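Lighting a Plain Room
Unit 3: Decorative lamps

Reading for this unit: the Cusik handout, pages 2 to 4. It is short. Please don't skim it anyway.

White walls

A white room is the easiest room to light and the easiest to light badly. White bounces whatever you give it, so one bare bulb overhead will brighten everything and flatter very little. Students who turned in the Iglesias plan with a single ceiling fixture have met this problem already, and their grades have too.

The lamp as the one ornament

When the walls and ceiling are white, a lamp gets noticed whether or not it deserves to be. Look at the arm first. A thin curved arm lets the shade hang free, and the eye follows the curve down to it. Then the shade: frosted glass hides the bulb, and a pattern on the glass gives you something to look at when the lamp is off — most of the day, if you pay your own electric bill.

The globe with black swirls, on its gold arm, is doing nearly all the decorating against that wall.

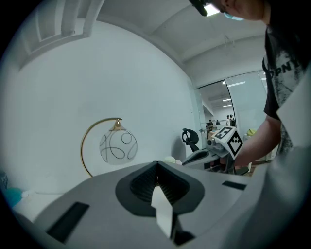 Lamps near a work table

A decorative globe is not a task light. If there is a desk and an office chair close by, plan a second lamp for the desk and let the pretty one be pretty. For the Bikel exercise, allow about 600 lumens at the work surface and say where they come from. "Ambient" is not a location.

For next time

Sketch one wall of a room you use, with its lamp. Mark where the cord goes. Every lamp in the Zernura catalog seems to run on good intentions — yours needs an outlet.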